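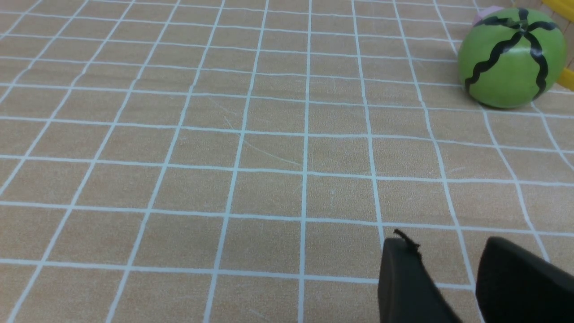

Figure 1. Light blue grid on a tan surface.

Who Gets Talked About: Reader Comments on a Local Politics Blog Before an Election

Student project report, Media and Public Life
Sudheer Palaniappan and Gobnait Lenihan
Supervisor: Eamon Hennessy
Submitted Mon 23 September

Background

The Russide Post is a blog written by one person, Masanobu Kaneko, who has lived in Russide for most of his life. He posts on town politics, school board races and now and then on television. The comment section is open, and in the months before the mayoral election it got a lot busier than usual. We wanted to know whether readers were arguing about what the candidates planned to do or about the candidates themselves.

The two candidates were the sitting mayor and a newcomer who had hosted a morning show on local radio. We call them the Mayor and the Host in this report. Their names are easy to find and don't matter for our results.

What we collected

Mr. Kaneko gave us an export of every comment left between the start of June and election day. There were 3758. We took out spam, duplicate posts and comments of only one or two words. From what was left we drew a random sample of 2000 and split it between us.

Each comment got one of four labels: policy, personality, the media, or other. Jokes were hard. A comment comparing the Host to a substitute teacher is about personality, but some comparisons were making a point about the town budget. We decided to label by the main target of the joke. To check that we agreed with each other, we both labeled the same 50 comments before starting and talked through the ones where we differed. Most of those were sarcasm.

Results

Personality was the largest group by a wide margin. Policy came second, and nearly all of it was about the plan to close the Scanlon branch library. Comments about the media were a small group, though they tended to be the longest.

The Host drew more comments than the Mayor, including from people who said they would never vote for him. Posts that made fun of him got more replies than posts that explained his platform — even when the platform post went up first. One regular reader, who signs as Grenska, wrote that she was tired of hearing about him and then replied to every post that mentioned him.

Interview

We spoke once with Mr. Kaneko. He said he knew a funny headline would bring people in and that he had written more of them as the election got closer. He did not think it changed any votes. We have no way to test that.

Limits

We only looked at one blog. People who comment are not the same as people who read, and some may use more than one name. The "other" label was too broad and should have been divided.

If we did this again we would also record the time of each comment. Jarlath Nic Aodha in our class suggested comparing the comments with letters printed in the town paper over the same period, but we ran out of time to get the back issues.

The coding sheet and the list of labels are in Appendix A.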